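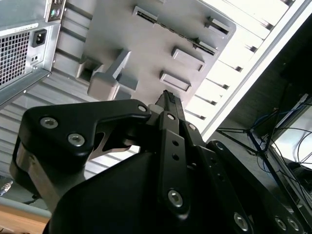

Figure 3. Gray rear panel of a desktop computer case, with slots.

3.2 Sampling and classification of retired desktop units

The inventory covers office desktop computers retired by public employers in the Sturasow district and passed to the municipal depot at Bukik. Intake records were closed on 5 January 2025. At closing they listed 2,721 units from 12 sites. Laptops, servers and all-in-one machines are recorded in a separate ledger and are not treated in this paper.

The unit of analysis is the complete tower, meaning an outer case with a power supply and a motherboard in place. Towers that reached the depot without one of these parts were logged as incomplete and left out of the mass balance. Where a tower lacked only its storage drive it was kept in the sample. Most of the sites remove drives before release under their own data rules, and excluding such units would have removed nearly all machines from schools and clinics.

Each tower was assigned to one of four outcome classes: direct resale, resale after repair, parts recovery, or shredding. The class was read from the depot's outgoing ledger and not from the intake form. Intake staff enter an expected outcome, but this entry is often changed later and the form does not keep the earlier value. The effect of using the expected outcome instead is tested in Section 5.

Case type affects handling time more than any other recorded variable. Outer dimensions, panel fastening and the position of the rear connectors were therefore coded from the maker's service sheet when one could be found. When no sheet was available, the coder worked from the case itself. Rear panels were coded for the presence of slots and for the method of release of the side panel. Rust, dents and missing slot covers were coded together as panel damage, with one value for the whole panel.

3.3 Component mass and the labeled rating

Mass was measured on a subsample of 400 towers drawn at random within sites. Each tower was weighed whole, opened, and weighed again by component group. The groups were case and chassis, power supply, motherboard with processor and memory, drives and drive mounts, and cables. Fasteners were weighed with the group they held. The bench scale was checked against a reference weight at the start of each shift.

The power supply was treated as its own group for two reasons. It contains a large share of the copper outside the cables, and it is the component most often sold by itself to the repair trade. Rated output was copied from the label. Efficiency marks were recorded as present or absent and were not used to infer the age of the unit. A label that was torn, painted over or otherwise unreadable was coded as missing, and no value was filled in from similar models.
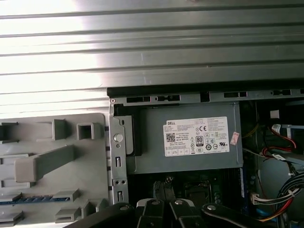 Figure 4. Dell power supply unit in an open tower. The label carries an 80 PLUS logo and a CE mark.

Material content was not measured directly. Component masses were multiplied by the shares given in the Teixeira tables, which list steel, aluminum, copper, mixed plastic and circuit board by component group. The tables do not separate coated from uncoated steel. This has little effect on total mass but does affect the price paid for the case fraction, and the revenue estimates in Section 4 should be read with that limit in mind.

Two coders worked through the subsample independently. Differences in component group were settled by a third reading, carried out by Koen Dekker, who had no access to the first two. Most disagreements concerned drive mounts, which in some cases are riveted to the chassis and cannot be weighed apart from it. Riveted mounts were assigned to case and chassis throughout. 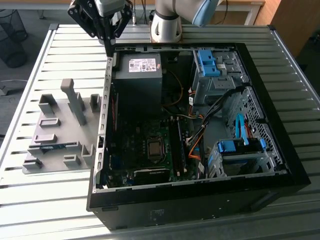
3.4 Cost of opening and separation

Labor cost was taken from the depot's wage sheets for May and assigned to towers by handling time. Handling time starts when the tower is placed on the bench and ends when the last component group has been put in its bin. Time spent waiting for a free bench was excluded. Rent, heating and insurance were spread over all units leaving the depot in the month, with no adjustment for size.

Sale prices for working components follow the Sanik trade list. The list is updated monthly and gives a single price per class of component, so that condition enters the model only through the outcome class. Prices for sorted scrap were taken from the depot's own invoices. One buyer applies a minimum lot of 2,000 kilograms for the steel fraction. The depot stores case parts until that weight is reached, and the storage cost is charged to the case and chassis group.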